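Most advice on insulated mugs and smelly lids gets passed along without anyone trying it. I've washed mine daily for 19 years and I don't buy half of it.

Rice and warm water, shaken hard: moves coffee film about as well as a brush, and then you have rice in the drain. Use the brush.

Denture tablets do work on the inside. One tablet, hot water, leave it overnight. I paid for the Flellon mug tablets once and couldn't tell them from the drugstore kind, apart from the bill.
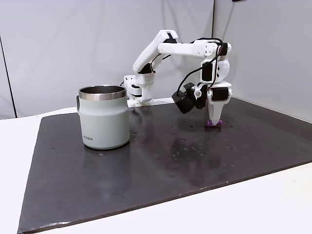
Insulated mug in sage green. Dark colors hide drips better, or so they say.

Lids are where the smell lives. Pull the gasket and soak it in white vinegar for up to 4 hours. Urs Lehner wrote in to say he boils his. Fine, but I ruined a Jener gasket that way last December and the replacement took weeks.

Then there's the glossy surface you set the mug down on. Special sprays promise a streak-free shine. I have yet to see one beat a damp cloth followed by a dry one – and the dry one matters more. Skip fabric softener when you wash the cloths, or they'll just push the water around.
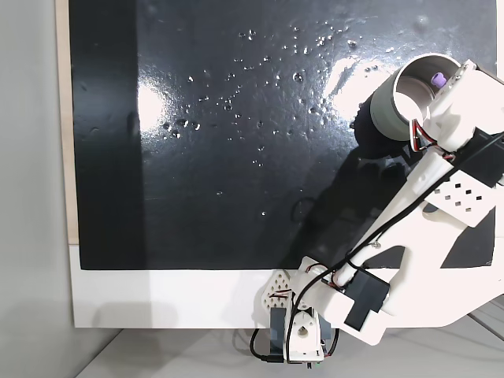

What gets rid of water spots on a glossy black surface?
Equal parts white vinegar and water on a soft cloth, then plain water, then buff dry. Keep vinegar off natural stone, whatever the bottle says.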